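Home | News | Projects | Visit us | Contact

PRESS RELEASE - for immediate use

Girum opens its doors in Breltonia this November

Doors 10am, last entry 4pm. Free, but please book. Robotics firm Girum will show its kitchen work to the public for the first time, at the Clukilley site. 40 places per session, 124 already gone at time of writing.

On the day: live arm demos, a simulator room, tea. Visitors can take the controls in simulation and try moving small items between trays on a kitchen worktop. Same sort of task the team works on every day. No experiance needed.
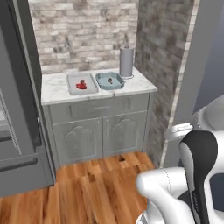
Children welcome with an adult. Parking is limited so come by bus if you can, stop is oposite the main gate. Step-free access throughout. Schools wanting a separate visit should ring the Clukilley front desk, extension 2299.

Press: interviews from 9am, ask for the Girum desk on arrival.

Recent news
Wiegand joins Girum simulator project
Clukilley workshop extension finished
Breltonia schools day: dates to follow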